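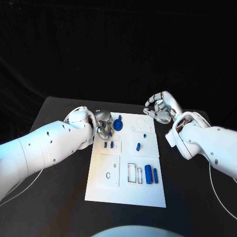 A reply under my last thread wanted to know what there is to say about a board with holes in it, and could I please say all of it. Yes! Gladly! Settle in.

---

So, the Fetum board. White plate, blue parts, a shape waiting for each part. You take a piece, you find where it belongs, you put it there. I have been fussing over this one since February and I still get a little jolt when a peg drops in properly.

---

The colours first, as I get asked a lot. White for everything that stays put, blue for everything that moves. I tried a grey-on-grey version early on and it was lovely to look at and miserable to use. You'd pick up a part and then lose the place you meant to put it. Blue on white on a dark table and your eye just goes there.

---

The raised panels came later. At first every hole was cut straight into the main plate, which meant one bad hole and the whole plate was scrap. Now the little sub-plates carry the fiddly bits, so I can redo one on its own and keep the rest. Should have done it from the start. I have a stack of sad old plates under the bench at Makori (the workshop, up the stairs, mind the bikes).

---
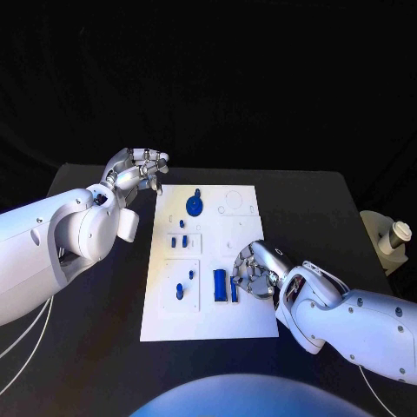 And those small plates need a good edge or they never sit flat. I go over mine with 400 grit and then wipe them down, and then I do it again as I've always missed a corner. Very calming job, that. Put the radio on.

---

Right, the parts. My favourite is the round one with the little knob on top. It's the friendliest piece on the board! Everyone goes for it first. It has a proper shape to it, and you can tell from across the room where it is.

---

The pegs are the tricky ones. A peg looks like the easiest thing in the world until the hole is only a hair bigger than the peg. Tip it even slightly and it jams. Push harder and it jams more. The knack is to let go of the idea of pushing, find the edge of the hole, and straighten up from there.

---

I made the fit too tight on the first go and too loose on the second. The third was still wrong but in a much more interesting way -- fine in the morning, stuck by the afternoon. I'd cut it in a cold room. Drekik was the fourth try (each version gets a nonsense name, don't ask) and that's the one whose sizes I've kept.

---

Somebody messaged to ask if you can do the blocks in any order. You can! But I'd leave the tall ones till late. A tall part standing up next to a small one means you're reaching past it every single time, and sooner or later you'll knock it. I have knocked it so many times.

--- 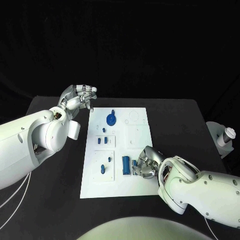 Small blocks are nicer than they sound, by the way. There's not much to hold, so you have to decide how you're going to hold it before you pick it up, and if you get that wrong you find out at the hole. Set it down, turn it, pick it up again. No shame in that.

---

My best time for the lot, from bare board to everything home, is 20 minutes. I was very pleased with it until I tried again the next evening and took far longer over one peg. The clock is not a great idea with this one. Leave it in a drawer.

---

Things I'm changing for the next version, which is going to be called Budik:

- thicker outlines round the cutouts, so they read better in poor light
- a touch more bevel on the peg ends
- three spare pegs in the box, as they roll
- something soft under the plate to stop it creeping about

---

That last one has been bugging me for ages. The plate is light and the table is smooth, and if you lean on a stubborn part the whole thing wanders off. I've been using a bit of old bicycle tube cut into squares. Works a treat, looks dreadful, and it smells faintly of puddle.

---

If you're making your own, start with one round hole and one square one. Get those two feeling nice before you draw anything else! I drew the full board on day one and then had to fix every single hole on it.

---

Drawings for the Drekik sizes are nearly tidy enough to share. I still need to label the slots, and there's one notch I've measured twice and got two different answers for, so that's my evening sorted.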